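Storage and Sorting at Home -- Handout 4: Trays with Compartments

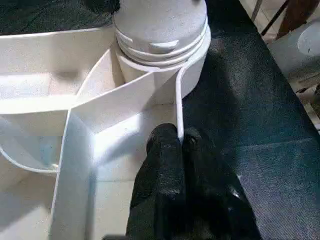
Photo: Senthil Menon / Suvarna course archive

Today we look at the divided tray. The one in the picture is white plastic, matte, with thin walls between the open compartments. Please notice the corner where two arms of the divider meet, because we return to it in part 2.

1. Why divide at all
A tray without walls becomes a pile. In the Noltach household survey, which we read in September, 221 homes were visited and 78 of them kept small things in one open box. People in these homes spent more time on searching.

2. Walls and corners
Thin walls save space, but a sharp inside corner collects dust and is difficult to wipe. A curved rim is easier for the cloth. When you choose a tray, put your finger in each corner -- if the finger does not reach, the cloth will not reach also.

3. Tall things
Bottles and canisters stand behind, low things in front. Then the hand goes over the low things and does not knock down anything.

4. White or colored
White shows dirt early. Some students dislike this, I consider it useful.

Homework: draw your own kitchen or desk drawer from the top and mark where you would put dividers. Bring the drawing to the Dradbridge room.

Sivaprasad Krishnan, 11 May 2022

Shares 78 | Comments 6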